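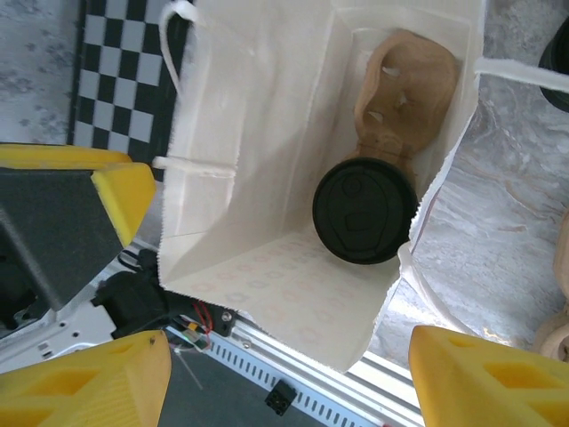 *Selorm Acheampong*

I've been promising a page of bag-packing tips for ages, and most of what I know on the subject comes from watching two robot arms try to learn it. Our project is called Venel, and for the better part of the winter we've been recording paper-bag packing over and over — 3,000 packings by the time we stopped — and then training the arms to copy what we did. You learn a lot about a paper bag that way! A fair bit of it works just as well at the kitchen counter, so I've mixed the two together, with the bits for people who have arms on a bench of their own marked as such.

## Get the handles out of the way first

Fold the twisted handles outward and down before anything goes in. I used to leave them standing up because it looked neater, and every second jar caught on one. With the arms it was worse, as a gripper coming down past a standing handle tends to take the whole bag along for the ride. We ran 40 test packings with the handles left however they fell and 40 more with them turned out over the rim, same items both times. The first set gave us 8 tipped bags and the second gave us 2. That was the biggest single improvement we got from anything all winter, and it took no training whatsoever.

## Open the bottom properly

Put your whole hand in and press the floor of the bag flat, right into the corners. A bag that's only open at the top looks ready, but the bottom is still half folded, and the first thing you put in will lean over and stay leaning. If the paper is thin, go gently at the corners.

## Lids and other flat things

A flat round lid will slide under or over whatever it meets, so I now put it in last, or stand it up against a side wall if there's room. When the arms dropped a lid from rim height it could land just about anywhere. Lowering it until it nearly touched the bottom and then letting go was slower but far tidier, and I've started doing the same with saucers.

*For the bench:* a camera near the gripper that can see down into the bag is well worth the bother of mounting. The view from the side of the table tells you plenty about where the arms are and hardly anything about what's at the bottom of a bag.

## Lay things out before you start

Kwabena Mensah kept on at me about this one until I gave in, and he was right. Give the tall things, the stacked things and the flat things a patch of counter each, and leave the middle clear for the bag. Stacked cups should stand upright where you can get your fingers down either side. Straws are better bundled and upright, as a loose straw on a smooth tabletop is a misery to pick up, for me as much as for a gripper.
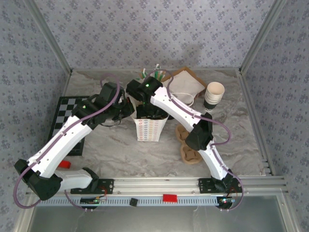 Where things go matters for a second reason if you're recording. In our first weeks we put everything back in the same spot after each packing, and the arms learned the spots beautifully and the objects hardly at all. Move a stack of cups by a hand's width and they'd close on thin air. So now we shuffle between packings: swap the left side for the right, turn a tray around, leave something on the table that isn't going in at all. Our training got slower and the recordings looked a good deal messier, but the arms cope much better with a table they haven't met before.

## A few small ones

- Pack the heavy item against the wall of the bag that will sit nearest your leg.
- Nest cup carriers when you store them and keep a couple apart for use, as molded pulp likes to cling.
- *For the bench:* tie your cables with enough slack for the farthest reach, then move both arms through it by hand before you power up.
- *For the bench:* save the clumsy packings too. We keep ours in a separate folder, and in April we'll try training with some of them put back in.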